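Comparison of two finger pads for a hand-held gripper
Student project report, Sikach workshop course

1. Purpose
Our group wanted to know which finger pad is better for picking up clothes and small household things. We had 2 sets of pads. The first set, which we call Flikemon, is hard and smooth. The second, Nazarenko, is softer and has a rubbery face. Both fit the same hand-held gripper, so only the pads were changed between the tests.

2. Method
We made 825 grasps in total. From these, 355 were on folded or crumpled fabric, and the rest were on boxes and bags. Each object was tried 3 times in a row before we moved it. A grasp was counted as good if the object was lifted and did not slip before we put it down again. We wrote the results by hand and later copied them to a table.

3. Results
On boxes the two sets were almost equal. On fabric the soft pads were clearly better, mostly with thin cloth. The hard pads often closed on the cloth and then slid over it. Thick knitwear was easy for both – the fingers could take a whole fold.

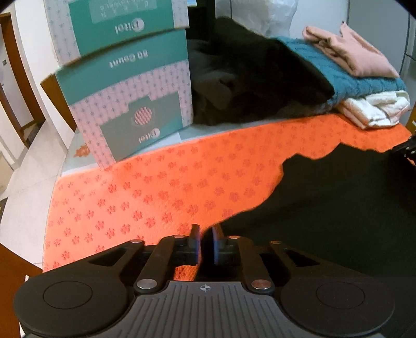
Zokik, November
The fabric tests were done with the gripper held low and pointing forward, fingers close together. Dark clothes on an orange cloth were good for judging the distance by eye, but dark on dark was difficult and we repeated several of those grasps.

4. Remaining work
We did not measure the closing force – this should be done next. The pads should also be tested again after longer use.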